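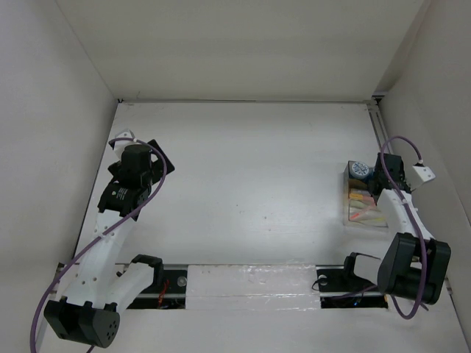 6 min read

Dekano Bimanual Packing Set: Data Card and Loader Notes

Summary

Dekano is a collection of 3707 recorded episodes of two-arm tabletop manipulation, released together with the software used to read, check and replay them. It is maintained by the Alipour Laboratory and hosted on the Trulholm data server. The recordings were made to support work on imitation learning, arm coordination and grasp planning for small packaged goods. The control software that produced them, Pement, is released separately under its own license.

This card describes release 3. Users of earlier releases should read the section on migration before updating, as the order of the action vector has changed.

Workcell

All episodes were recorded in one enclosed cell. A white rectangular work surface stands between a plain back panel and two plain side panels. One arm is stationed at the left and one at the right, and both reach across the surface away from the near edge. The arms are of the same white-and-black construction, and each carries a black gripper.

The arms are named "left" and "right" throughout the data, as seen from the near edge of the surface. Storage boxes and loose goods are placed within the region both arms can reach wherever the task allows. In a number of episodes the box stands close to the right edge, where the right arm does most of the work and the left arm is expected to stay clear. These episodes carry the tag side_right in the index.

The panels are unmarked. Models that rely on background texture to estimate camera motion should not be expected to perform well on this set, and the workspace camera is in any case fixed.

Contents of an episode

Each episode is stored in its own folder and contains the following:

video: the stream from the workspace camera, in color
state: joint positions, joint velocities and gripper opening for both arms
action: the commanded joint targets and gripper commands for both arms
events: time-stamped messages from the Pement planner, including plan start, plan end, stop and operator override
meta: task name, language instruction, tags, calibration version and outcome label

State and action are sampled at 200 Hz. Video is sampled at 10 Hz. The loader aligns the two on request by selecting the state sample nearest in time to each video frame. No interpolation is applied unless the option interpolate is set to true. Users training policies on velocities are advised to leave this option off, as interpolated positions do not agree exactly with the recorded velocities.

Tasks

The set covers three families of task.

Pick from box. An item is taken out of a divided box and set down on the open surface. The instruction names the item by type or by position, for example "take out the round container" or "pick a packet from the near section."

Return to box. An item on the surface is placed in a stated section of the box. The item may rest on top of others, and overlap is common.

Handover. One arm lifts an item and passes it to the other, which then places it. These episodes are the longest in the set and have the highest rate of operator override.

Instructions were written before recording and were not edited afterward. Where the operator carried out a different action from the one instructed, the instruction was kept and the outcome label was set to mismatch. Such episodes are excluded from the default split – they may be loaded by passing include_mismatch.

Perception labels

A subset of frames carries instance masks for goods, boxes and arms. Masks were proposed by a segmentation model and corrected by hand. The following conditions were found to cause the most corrections, and users should take them into account when reporting results:

Reflections on the work surface. The white top is smooth and shows soft bright areas. The proposal model sometimes marked the border of such an area as the outline of an object.

Translucent box walls. Goods seen through a wall are labeled as visible, with the flag through_wall set on the instance.

Cover by the gripper. With a wrist held above a box, part of the contents is hidden. Masks cover only the visible portion. No attempt was made to complete the hidden shape.

Cables. The purple cables on the arms bend and shift with the joints and cross in front of the links. They are labeled as part of the arm. In the first release they were left unlabeled, and models trained on that release tend to report them as separate objects.

Small marks on the surface. Specks and minor blemishes are not labeled. A detector that reports them is scored as having produced a false positive.

Control and planning records

Pement plans for both arms in a shared joint space and checks each plan against a simple model of the cell made up of the surface, the three panels and the current box pose. The cables are not part of this model. Operators were instructed to stop a motion if a cable appeared likely to catch, and a stop of this kind appears in the events file with the code OP_STOP_CABLE.

The planner writes one message for every plan it accepts and one for every plan it rejects, with the reason for rejection. Rejected plans are kept on purpose. They have proved useful for training a fast feasibility check, and several internal tools depend on them. Users who do not need them may filter on status before loading, which reduces memory use considerably for handover episodes.

Commands in the action file are those sent to the arms after safety limits were applied. The unlimited values are available as action_raw in episodes recorded from September onward. Earlier episodes do not have this field, and the loader returns an empty array for them.

Using the loader

Install the package from the release folder and set the environment variable DEKANO_ROOT to the location of the unpacked data. The check command should be run once after download:

dekano check --root $DEKANO_ROOT

The command compares file sizes and checksums with the index and lists any episode that fails. Failed episodes can be fetched again singly. To view an episode with its state traces:

dekano replay --episode ID --view workspace

Replay is intended for inspection only. It does not send commands to hardware, and the option to do so that existed in release 1 has been removed.

Migration from release 2

The action vector now lists all left-arm values first, followed by all right-arm values, with the gripper command last in each group. Release 2 placed both gripper commands at the end. A conversion script is provided in the tools folder. Checkpoints trained on release 2 will load without an error message and will produce wrong motions, so the order should be verified before any policy is run on an arm.

Known limitations

The set comes from a single cell with a single type of arm. Lighting varies little. Most goods are small, light and packaged, and results should not be taken to hold for heavy or soft items. Contact forces were not measured. The outcome label was assigned by the operator at the end of each episode and was reviewed by a second person only for handover.

Support

Questions and corrections should be filed in the issue tracker on the Trulholm server, with the episode ID and the calibration version given in the first line. Requests concerning the planner itself belong in the Pement tracker. Issues are reviewed every Friday.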